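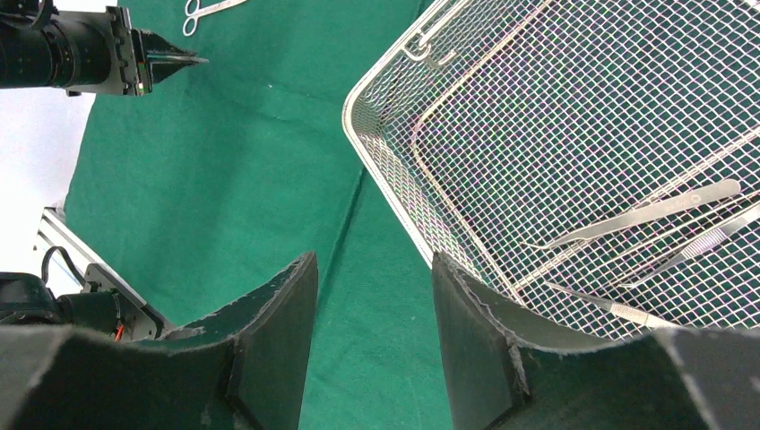
About Golbridge

Golbridge checks claims. Hospitals and clinics send us the brochures they get from suppliers of instruments, drapes and cleaning gear, and we tell them which parts we believe. It is slow work and we don't win many friends at trade shows.

We opened in Prurkham with 2 desks and a shared phone line. We have read 820 product sheets so far. In 71 of them we could trace every number back to a test that someone had run. You may think that's a harsh way to score a brochure. We think it's fairly soft.

We take no money from suppliers — no lunches either. We don't hand out stars, seals or "best of" badges, and we doubt the ones we see elsewhere. If a report of ours says "unclear", it means we asked and the answer didn't help.
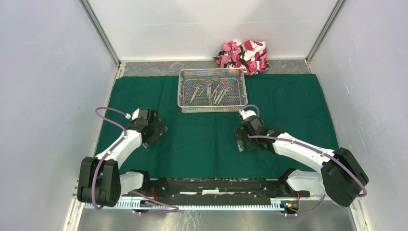 Prorkar wrote to us in May that our reports were "a long way of saying maybe", and that a busy ward needs a plain yes or no. Fair enough, in part. We now put the short answer on the first page, but we won't turn a maybe into a yes to save paper.

Our reports are sold one at a time. The Zaugg review of scissor sharpening claims is free to read, and a good way to find out if our grumbling is any use to your centre.

Page last changed 11 Feb 2019.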